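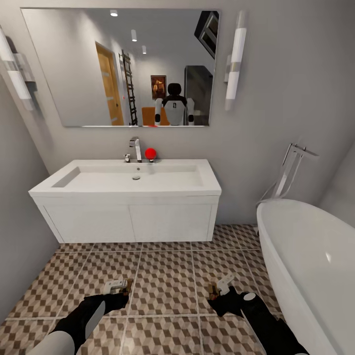 Ceramic artist Amarachi Ugwu opens her first solo show in October

Mar 22, 2022

The ceramic artist and printmaker Amarachi Ugwu will have her first solo exhibition this October, in the upstairs rooms of the Gronitz arts centre. The show has the title Vovau, a word she made up as a child for the sound of her grandmother's cooking pots being put away at night. It will stay open for six weeks and the entrance is free.

Ugwu, 24, has been working with clay since she was 11. She began in a Saturday class for children and stayed in it so long that in the end the teacher asked her to help with the little ones. Later came drawing, then woodcut, then masks for a small theatre group which still calls her when it needs a new set of faces. She has never chosen only one of these things, and she says she does not plan to.

"People ask me if I am a potter or a printmaker," she says. "On Monday I am one and on Thursday the other. The hands are the same."

For Vovau she is preparing 300 small vessels, each one no taller than a coffee cup, and a group of large prints on grey paper. The vessels will stand on low shelves along the walls of the first room, so that visitors must bend down or sit on the floor to look at them properly. The prints are taken from woodblocks which Ugwu carved last winter, and they repeat the shapes of the vessels in black and a dark red colour. In the second room there will be masks from three theatre productions, which have not been seen outside the stage before.

Sound has also its part in the exhibition. The musician Tamunoemi Eze, who has known Ugwu since their student years, recorded the vessels being knocked, filled with dry rice and rolled over a table. From over 1,000 short recordings he made a piece which will play quietly in both rooms. Eze will also perform it live on the opening night, together with two percussion players whose names will be announced in summer.

"Some of the cups have a very good note, and others sound like nothing at all," says Eze. "I used both kinds."

The clay for the vessels comes from two different sources, one light and one almost brown, and the artist fires them in the shared kiln of the Obi studio, where she rents a table. She lost one full shelf of work there in January when a glaze ran and glued the pieces together. The glued pieces will be in the show too – as one object, with its own title.

A small catalogue is being prepared by the publisher Domotach, with a text by the artist and photographs of the work in progress. It will have a limited print run and will be sold at the centre during the exhibition.

On the weekends Ugwu will lead workshops for adults and for children from the age of eight. No experience is needed and the clay is included. Places can be booked at the front desk of the centre or by telephone, starting one month before the opening. Finished pieces will be fired afterwards and can be collected when the exhibition closes.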